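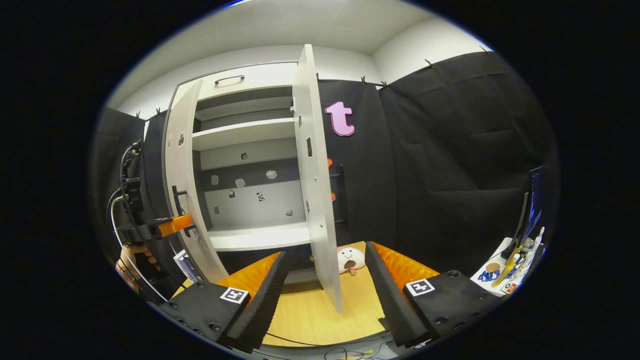 ## Kit Gilbert da Kerkari, duas semanas depois

Quarta, 18 de fevereiro. Escrevo a correr, depois corrijo.

Kit de garra manual, dois dedos, almofadas cor de laranja com nervuras, marcadores quadrados preto e branco em cada dedo. 678 euros sem portes. O Tomás Matos acha caro. Eu achava, agora já nem tanto.

O bom: pega-se naquilo e começa-se logo. Portas de armário, puxadores, bonecos de peluche... As almofadas agarram bem e não marcam nada. Troquei um par em dois minutos, só com a chave que vem na caixa.

O mau: cabos. Cabos pela mesa toda, sempre. E o manual, meu deus, só em inglês e com a página da calibração trocada. Escrevi ao suporte, respondeu a Ursina Egger no mesmo dia, cinco estrelas pra ela.

Software: versão 1503, instala bem. Exportar é que é lento. Com 2000 gravações na pasta bloqueou e tive de reniciar.

Com portas altas cansa o pulso, convem fazer pausas. Falta uma pega mais curta, dizem que sai em agosto. A ver.

Compro outro? Se baixar de preço sim. Para a semana meto aqui os ficheiros de configuração, quem quiser antes mande mail.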